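Feron Bedside Sleeper, review after 17 weeks
Updated April 2025

The Feron is a side-attached crib for newborns. It clamps to the parents' bed frame with two straps, and the mattress height is set by a pin on each leg. Assembly took 90 minutes, mostly spent on the fabric liner.

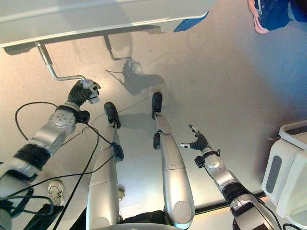
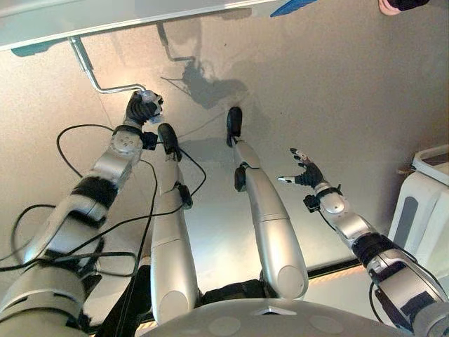 The height pins have 7 positions. Ours sits at the fourth, level with a standard mattress. The drop side opens with one hand, but the zipper catches at the corner. The liner washes well on cold and dries overnight. The wheels do not lock, so the straps must stay tight. Rating: 7 out of 10. We expect to move to a full crib in May.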